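Workshop Tips: Sharing Your Bench With Robot Arms

I've packed toy block sets at Menon for years, and when the arms came in I figured my job was going out the door. What went out was the sorting, which I don't miss one bit! What I do now is mostly looking after the bench, and I've learned a few things you can use at yours. 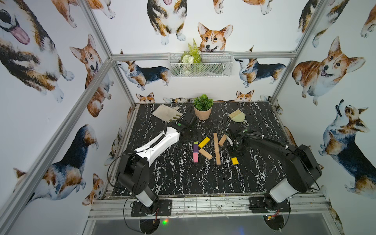 First tip: decide where your cleaning stuff lives and stick to it. I used to leave my brush wherever I'd finished with it, and a person just reaches around a brush. An arm may not. So the brush and dustpan stay together toward the back of the table, by the plant, and the working area out front is for blocks. Do the same at home with your sewing table or potting bench – pick the corner you reach into least.

Second tip: sweep before you start, even if you swept last night. Wood sheds little bits, and painted wood is worse. On a dark, busy pattern like our marble-look top you have to get your face down low to find the crumbs. I keep a flashlight in my apron for it. 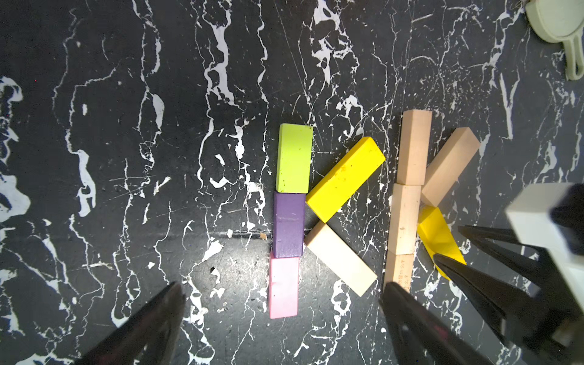

Two letter Ks in blocks, painted pieces on the left, mostly plain wood on the right.

Third tip: write down what you change. We had 1508 entries in the bench notebook by December, most of them mine, and over 1000 of those are one line long ("moved bin, moved it back"). Vimala Murthy on the evening shift reads them before she touches anything, and we've stopped undoing each other's work.

The next part comes from Vimala, who handles more of the plain wood than I do.
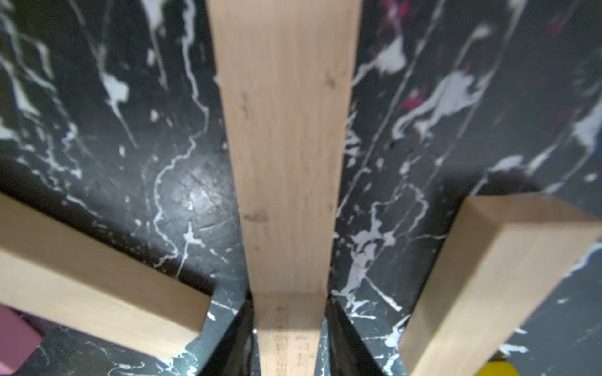
By Vimala Murthy, evening shift

Bare wood picks up every smudge you give it. Wash your hands, dry them properly, and skip the hand cream until break. For marks that are already there, try a clean white eraser, going with the grain. If that fails, use very fine sandpaper, two or three light strokes, and wipe off the dust. Keep well away from any printing on the ends, it rubs off faster than you'd think. I used to rush this part. Now that I'm not sorting all evening I have time to do it right, and my wrists are a lot happier too.

Okay, me again. Last tip, and it's about people. Learn the stop button before you learn anything else, and make sure whoever covers your lunch knows it too. We take turns teaching new folks, four at a time, and everybody presses it once with their own hand. 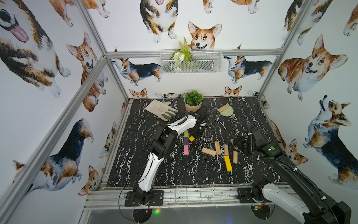
After that I let them stand and watch for a while before they do a thing. It took me a week or so to quit grabbing for blocks out of habit, and Venkatesh Raju says it took him longer. If you catch yourself doing it, hold a clipboard. Works great – I still carry mine!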